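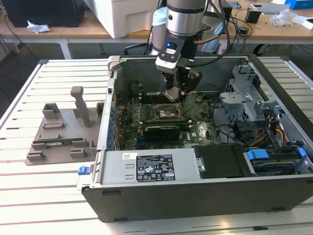

Can I use the Guveo parts fixture with a different brand of arm?
The fixture is only a passive printed part and does not connect to the arm. You need to teach the pick positions again after you move it.

Guveo Parts Fixture for PC Assembly Benches
Sold by Clollgate. Print files by Verstraete.

The Guveo fixture keeps small computer parts in a known position, so your arm can find them each time. We made it for people who build a robot cell at home or in a shared workshop and do not want to buy industrial trays.

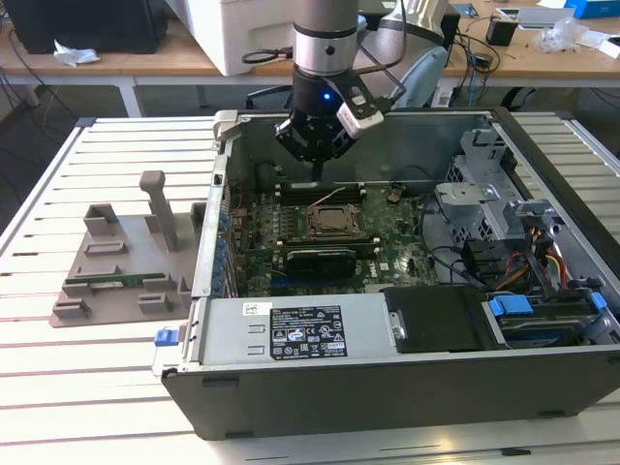
The base plate goes flat on the table next to the computer case. Please fix it before you teach the first point. A plate that moves by one millimeter will spoil the whole program.

Processor work needs more patience than memory work. Open the socket lever fully and run the arm at low speed for the first 12 cycles. 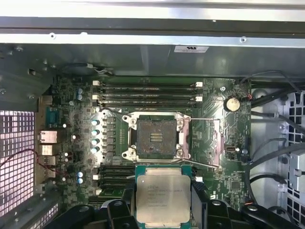 Processor between the gripper fingers, open socket behind.

Printing takes around 700 minutes with standard settings. Gray filament is included in the Palgate kit, or you can use your own.

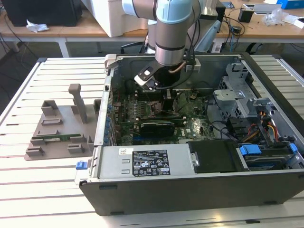
Fixture on the table, to the left of the open case.

In the box: one base plate, one upright post with cap, one printed guide.
Not in the box: arm, gripper, table, computer parts.
Orders placed before 12 on Monday are sent the same day.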